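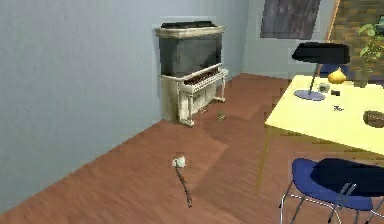
An upright piano with a pale, painted case.

Where does leather come from, and how does it turn into a jacket?

Have you ever borrowed a grown-up's leather jacket and felt how heavy it was? It probably creaked a bit when you moved your arms, and I expect it had that deep, smoky, shoe-shop sort of smell. I have loved that smell ever since I was small, when my uncle Idris used to hang his coat by the back door and let me hide inside it.

Leather is made from the skin of an animal, most often a cow, a sheep or a goat. The proper word for the skin of a big animal is a hide. If you left a hide alone it would go bad, just like food left out of the fridge, so people long ago had to find a way to make it last. The way they found is called tanning. (It is nothing to do with lying on a beach, although it is the same word!)

For the oldest kind of tanning, the hides are first cleaned and the hair is taken off. Then they are soaked in water with tree bark in it. Bark is full of something called tannin, the same stuff that makes a cup of strong tea taste a bit furry on your tongue. The tannin soaks slowly into the hide and changes it, and what comes out at the end is leather. Bark tanning can take weeks or even months. Many tanneries now use special salts instead, and those can do the job in a day or so.

After that the leather is dried, softened with oils and dyed. Black and brown are the colours you see most, but you can have red or green or a very loud purple if you like.

Now for the jacket. In July I visited a little workshop called Brarnine, where Špela Radonjić has been cutting and sewing jackets for 3 years, and she very kindly let me stand about and ask questions all morning. She lays paper shapes on the leather, one for each sleeve, one for the collar and so on, and shuffles them round like a jigsaw to miss any scars or thin patches. You can't pin leather the way you pin cotton, as every pin leaves a hole for good, so she holds the pieces together with little clips. Her needles are extra strong, and she still breaks them now and then!

Why did motorcycle riders start wearing leather? It keeps out the wind, and thick leather is tough enough to help protect your skin if you slide along the road. The slanting zip you see on lots of biker jackets lets one side fold over the other, so less cold air sneaks in at the front.

Some jackets that look like leather are made from a kind of plastic on a cloth backing. Have a peep at the label inside the collar next time you are in a shop, and see which sort you've found.

Words to remember
Hide: the skin of a large animal.
Tannin: the stuff in bark that helps turn hide into leather.
Tannery: a place where leather is made.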